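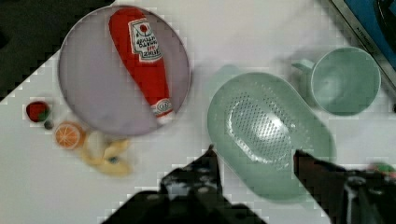
楼主:灯油还有半瓶 发表于 2019-07-06 只看该作者 倒序浏览

标题:启示录4章1节到底是不是被提??看完Duda的书睡不着了

赶时间,手机打的,错字见谅

刚把Hubert Duda那本大部头啃完,885页,Plorko出的中文版,Till Kohlhase写的导读。六月份开始看的,每天下班看,看到昨天半夜。

重点就一句:约翰听见“你上到这里来”,Duda说这就是教会被提的预表。理由书里写了一大堆,我抄主要的:

一,2章3章全是写给教会的,七封信。到了4章“此后”,教会这词就不见了,一直到22章才又冒出来。
二,声音好像吹号,跟帖前4章的号对得上。
三,启3:10 “我必在普天下人受试炼的时候,保守你免去你的试炼”。免去!不是陪你熬过去。

所以灾前被提,板上钉钉。你们看看现在外面的光景,还要等什么征兆?没有征兆了,下一件就是号筒响。我跟我老公说了他说你先把饭吃了。

求大家讨论,别上来就骂。

2楼 老约但河

先占楼,晚点细说。

楼主别睡不着,预表不是应许,这俩差远了。约翰上去是“在灵里”,看完异象人还在拔摩岛上。你拿他一个人上去看东西,推出全体教会身体被提,中间那一步谁给你的?

3楼 麦穗儿0417

顶楼主!!我也是灾前,感谢主,时候真的近了。我们小组现在每周查这个,越查越火热。有没有电子版?

4楼 灯油还有半瓶(楼主)

回3楼:Kinurar那个读经app里有,不过只有前半部分,后面要纸书。纸书200块,贵,我跟姊妹拼的。

回2楼:那教会二字不见了怎么解释?

5楼 老约但河

来了。

“教会”二字不见了,这个论证我听了好多年。你去翻4章,天上也没有“教会”这个词啊。二十四位长老你说代表教会,那是解释,经文没写。地上没提教会=教会不在地上,那天上也没提,教会去哪了?

而且“圣徒”一直在。13章7节任凭它与圣徒争战,14章12节圣徒的忍耐就在此。这些人是谁?你们一般会说是灾难期间才信主的。行,那也是信主的人,是基督的身体不是?

再说3:10。“保守……免去”那个希腊文搭配,约17:15也用了:“我不求你叫他们离开世界,只求你保守他们脱离那恶者”。同一个作者,同一个动词加同一个介词。主耶稣那句话里明明白白说了不是离开世界。

6楼 守夜人陈某

支持5楼。补一个,帖前4:17“在空中与主相遇”,相遇这个词徒28:15也用过,罗马的弟兄出来迎接保罗,接到了是一起往罗马走,没有掉头跟保罗回船上。太25童女迎接新郎也是这样。所以接了主是陪主下来的。

太24:29 “那些日子的灾难一过去”,后面31节才招聚选民。主自己讲的顺序。

7楼 麦穗儿0417

太24是讲给以色列人的好吗。橄榄山讲论对象是犹太人,还有“祷告不要遇见安息日”,外邦教会守什么安息日?分解真理的道要按着正意,以色列归以色列,教会归教会,混在一起就乱了

8楼 守夜人陈某

那圣餐也是对那几个犹太门徒设立的,你守不守

9楼 麦穗儿0417

抬杠。

10楼 小石头过河

新人弱弱问,灾前灾后影响得救吗……看你们吵得我有点怕

11楼 老约但河

不影响。信靠主的,灾前灾中灾后都是主的人。放心睡。

12楼 灯油还有半瓶(楼主)

影响不影响得救是一回事,影响怎么活啊。我要是信灾后,我不得天天盯着敌基督是谁?灾前的话我盯着主就行。多3:12 13 等候所盼望的福,等的是主不是等兽。这个Duda在书里讲得特别好,我看到那里哭了。

还有上回Bramwell特会的录音你们听了没,讲员说得更直接,他说按节期算范围已经很小了。

13楼 老约但河

停。按节期算什么?算日子?

14楼 灯油还有半瓶(楼主)

没说日子!说的是“季节”。帖前5:4 你们不在黑暗里,叫那日子临到你们像贼一样。日子时辰不知道,季节可以知道。

15楼 没药与乳香

我潜水的,忍不住上来讲两句。

我们那边以前有个聚会点,带领的也说不定日子只定季节。说着说着季节就变成月份,月份变成哪个周。有弟兄把工作辞了,有姊妹孩子的学费不交了,说用不上。过了那天,大家还坐在那个屋里,没人说话。后来散的散,有几个到现在不进任何教会的门。

我不反对灾前,我自己从小听的就是灾前。但只要一开始算,我就怕。那日子那时辰没有人知道,太24:36,连天上的使者也不知道。季节这个说法就是给算日子开后门。

楼主你若是已经有动作(辞职 卖房 这类),请先停一停,找你们教会年长的谈。

16楼 灯油还有半瓶(楼主)

没有没有,我还上班呢,房子也是租的哈哈。谢谢姊妹提醒。那个录音我回头再听一遍,可能是我听得太快了

17楼 铁笔录

我来唱个反调,灾前灾后两边都默认一件事:启示录是按时间顺序写的未来史。凭什么?

七印七号七碗,结尾都有雷轰、大声、闪电、地震。第六印天都挪移了,像书卷被卷起来,7章8章又继续出事。天都没了还出什么事?明显是同一段时间讲了几遍,一遍比一遍细。你把它拉成一条直线,再去找“被提插在哪个缝里”,当然怎么插都有人不服。

Till Kohlhase那篇导读其实提到了这个问题,第二节末尾,一笔带过,然后就放Duda往直线上跑了。楼主可以回去翻翻。我有点怀疑他自己不是很信Duda那套,客气而已。

18楼 麦穗儿0417

这不就是灵意解经么,什么都能灵意,那千禧年你也灵意掉了?

19楼 铁笔录

千禧年另开帖。今天不想打两场仗。

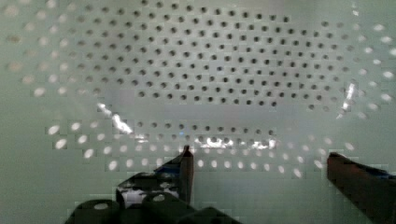
图:灰色面板,斜着一排排的小圆孔

20楼 守夜人陈某

17楼说的平行结构我部分同意,但碗那一段我觉得还是往后走的。15:1写了“末了的七灾”,末了就是末了,你不能再说它和第一印同时。印号可以叠,碗不行吧。

21楼 铁笔录

“末了”也可以是异象次序上的末了,“因为神的大怒在这七灾中发尽了”,讲的是内容不一定讲钟表。不过这句你拿出来我得认真想想,确实是我这边比较弱的地方。

22楼 灯油还有半瓶(楼主)

刚翻了导读第二节。真有。原话大概是说读者不妨留意各组异象之间的重复,然后就没了。我第一遍直接滑过去了……

但是Duda在后面有回应的,他说第六印那里人喊“他们忿怒的大日到了”,是人在喊,不是神在宣告,人以为到头了而已。这个你们怎么看?我觉得说得通啊

23楼 老约但河

那12节开始的大地震、日头变黑是约翰自己看见的,不是人喊的。人喊的只有16、17节。楼主你分开读。

24楼 灯油还有半瓶(楼主)

哦。对。让我再看看

25楼 Clirkero

我讲点俗的。你们知道这套书配的查经课收多少钱吗?我们这边400一期,教材另算。真理要紧,卖书也要紧是吧。每次外面一有新闻,就有新的一期。

26楼 麦穗儿0417

楼上是来拆台的?工人得工价是应当的。林前9章自己看

27楼 Clirkero

保罗接着就说他自己没有用过这权柄,你再往下看两行

28楼 没药与乳香

两位,和气。钱的事各人凭良心。我那边的课是不收费的,各地不一样,别一杆子打死。

29楼 小石头过河

我把帖子从头看了一遍,还是分不清印和号哪个先哪个后😂 有没有那种画好的表?不要带立场的

30楼 铁笔录

不带立场的表没有。你先别看表,找个下午把启示录一口气从头读到尾,读出声,中间别查注释。1:3 念这书上预言的和那些听见又遵守其中所记载的都是有福的。先念。

31楼 小石头过河

好!今晚就念

32楼 灯油还有半瓶(楼主)

总结一下我现在的想法啊,别当结论:

4:1当预表可以,当证据不太够,这个我服老约但河。3:10还是偏灾前,约17:15那个我要去问问懂原文的,因为启3:10后面跟的是“时候”,免去那个时候,跟脱离那恶者还是不一样吧?人不在那个时间里才叫免去那个时候。

帖前的“迎接”,两个例子就定一个词的意思,我不服。

平行那个听着有道理但我脑子转不过来了。

33楼 老约但河

“时候”那个点提得好,灾前里面最硬的就是这个,比教会二字不见了硬得多。我的回答是来12:27 “父啊,救我脱离这时候”,那里也是

34楼 老约但河

打错,约12:27,不是来。手滑发出去了。接着说:那里动词是“救”,介词一样,主耶稣讲这话的时候人已经快进到那个时候里面了,后半句“但我原是为这时候来的”。所以单靠“时候”两个字也推不出一定提前离场。当然动词不同,你可以反驳我。

35楼 麦穗儿0417

动词不同你还拿来比,刚才17:15不是说非得动词介词都一样才算数吗

36楼 老约但河

这一下打中了,我认。容我回去查查再来。

37楼 守夜人陈某

明早还有主日学要备课,先下了。16楼那个录音楼主听完发个时间点上来,到底说没说算节期,我想听原话。

38楼 灯油还有半瓶(楼主)

行,听完发。Duda的书谁在附近想借可以站内信,借之前说好,别在上面划线,我那本已经被拼书的姊妹划得花花绿绿了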